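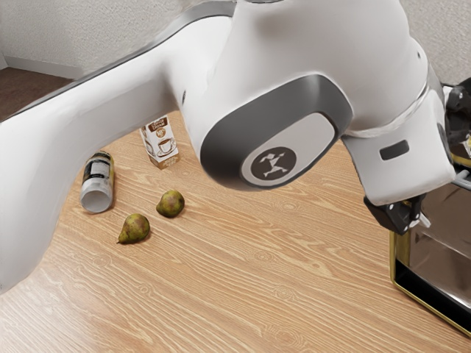
Ticket n° 2371 : échec de l'impression des étiquettes d'expédition

Site : Dostdale
Service demandeur : Réception et expéditions
Application : Lundura, module Étiquetage
Priorité : haute
Statut : résolu, sous surveillance

Objet de la demande
Depuis jeudi, 8 h 15, les étiquettes émises depuis le poste 146 restent en file d'attente. Le message « Erreur 183 : modèle introuvable » s'affiche à chaque tentative. Les bons de livraison s'impriment normalement.

Suivi
8 h 40. Prise en charge par le support de niveau 1. Redémarrage du service d'impression, sans effet.
9 h 25. Vidage de la file : 102 travaux supprimés. L'erreur se reproduit dès le premier envoi.
10 h 10. Transfert au niveau 2. Le journal indique que le modèle est recherché sur l'ancien serveur Campbell, retiré du service en juillet.
11 h 05. Chemin d'accès corrigé vers le serveur Veltidthorpe. Droits de lecture accordés au compte de service.
11 h 20. Impression de contrôle conforme. Le demandeur confirme la reprise de l'activité.

Consignes aux utilisateurs
Les étiquettes correspondant aux travaux supprimés doivent être réémises depuis l'écran Historique. Il est demandé de ne pas modifier le modèle par défaut.

Reste à faire
Vérifier le paramétrage des autres postes du site avant clôture du ticket.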